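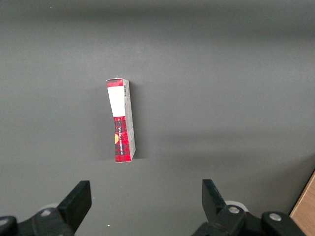
Photo: Meinir Rowlands

Search this list Enter keywords

Re: Kneath open day, who went?

Hüsnü Toprak wrote:
> Did anyone get to the Kneath open day in February? I had to
> miss it and I'd love to know if the arm demo was any good.
> Is it worth asking them to do one for us?

Hi Hüsnü, and all,

I went with Gunārs and we had a lovely time! The arm was up on the first floor, 18 of us squeezed in round it (bring a jumper, they had every window open). My picture has the little tartan box standing up between us and the far side of the table, with the gripper fingers wide apart. The box is a bit creased round the middle, poor thing, and leans slightly.

Thijs Dierckx ran it and let us ask whatever we liked. He says they've logged 252 tries at upright boxes so far, and that tall thin ones are the fiddly sort – come in a touch off and over they go. Gunārs asked about soft packets and got a very long answer!

I'd say yes, do ask them. Thijs would want a solid table and a proper socket, and mornings suit him best. Shall I write to him?

Meinir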